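Political Communication, Unit 7
Campaign messages in private chat groups
Lecturer: Dušan Koubek

Last time we spoke about public pages, where everybody can count the followers. Today we go to the place where counting is much more difficult: closed groups in messaging apps. Please read the Gradton case before the seminar, it is 60 pages but the tables take a lot of space.

1. The Gradton case

In the mayor election in Gradton, two candidates had almost the same budget for online ads. Audrey-Anne Pelletier put hers in short videos. Kamil Zeman paid for a few videos too, but his team mostly built neighborhood chat groups. Every group had one local person as host, and the host was allowed to write only one campaign message per day. The rest of the talk was on parking, schools, the bus to Rusberg.

By the end of July the Zeman team had 60 groups. The videos of Pelletier had many more views, and the newspapers wrote mainly on her.
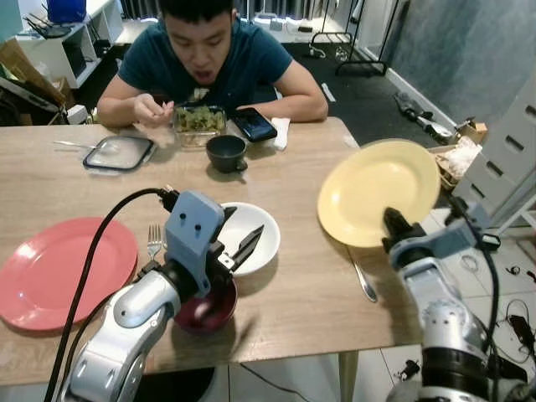
What interests us is how a message moves. A view is registered also when the person scrolls away after one second. A forwarded message comes with the name of a cousin or a colleague on it, and the reader gives it some of the trust he has in this person. Temitope Ajayi calls this "borrowed trust" in her chapter. Please use her term in your papers and do not translate it.

2. Problems of measuring

Researchers cannot enter a closed group without permission. Ajayi worked with a survey of 2,000 voters, who reported by themselves what they received. Self-report is weak in two ways: people forget, and they do not like to admit that a message influenced them -- we saw the same with television debates in Unit 3.

Simão Teixeira asked hosts to keep diaries. His material is richer, but hosts are supporters already, so be careful with general statements.

3. For the seminar

Compare Gradton with Gastitz, where groups were started only two weeks before the vote. Did the late start matter, or was the host system different? Write one page. Bring it printed, room as usual.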